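August, Letby bench, late 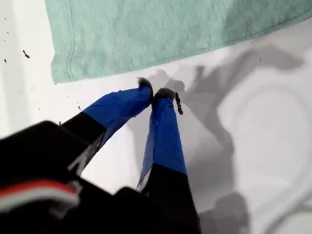
Second full day of comparing the Voltau gripper with the Irnex. I had wanted both finished by now and I'm only through the Voltau. The job is cloth: pick up one edge, lift, fold, put down. The bare fingers slide off anything soft, so all of this week has gone into what to put on the ends of them. The current setup is blue covering over the upper part of each finger and a dark fuzzy pad at the tip. The pads nearly meet when the fingers close, with a narrow gap left between them, and I need to decide whether that gap is right for the mint-green towel. The covering has loose edges on both fingers. I should trim them before the next run. There was also a thin brown twisted bit hanging off the outside of the right fingertip, and dark specks on the white surface, so cleaning goes on the list too.

Numbers from the Voltau so far: 113 attempts on the towel edge, 53 of them with the new pads. The new pads are better at getting hold and worse at letting go. The hem comes away from one finger and stays on the other, and then the fold lands crooked. I tried opening faster and it helped a little. I tried opening wider and it made no difference I could see.

Slipped grabs are mostly on the corner. Along the middle of the edge it does fine. I think the approach angle is wrong for the corner and the pads are getting blamed for it. Tomorrow: same pads, steeper approach, corner only.

Controller notes. Koskela firmware dropped the connection twice before lunch and was fine after I swapped the cable. I am not convinced it was the cable. Closing force is still set in steps that are too coarse for this — one step pinches the towel flat and the one below it barely holds. The Irnex has finer steps on paper. Its fingers are shorter, though, and I'll have to redo the camera offset before anything it does can be compared.

Camera: exposure is too high. The white surface blows out near the light and the gripper throws a big soft shadow on the other side. The edge finder picked up the shadow as cloth more than once this afternoon. Moved the lamp back after the last run and turned it down, and have not tested it yet. If that doesn't do it I'll try a gray sheet on the bench.

The plan said 2,000 cycles on each gripper before we choose. At the rate I'm going that is not happening this month. I'd rather do a short honest set on both, throw out the pad that loses, and run the long count on the one setup left. Need to write that up and send it before they order more fingers.

To do in the morning:

- trim the blue covering on both fingers
- clean the pads, wipe the bench
- check the gap with the feeler gauge, write it down this time
- lamp test, then corner runs
- unpack the Irnex and find its mounting screws

Left at 7:40. Arm parked, power off at the wall.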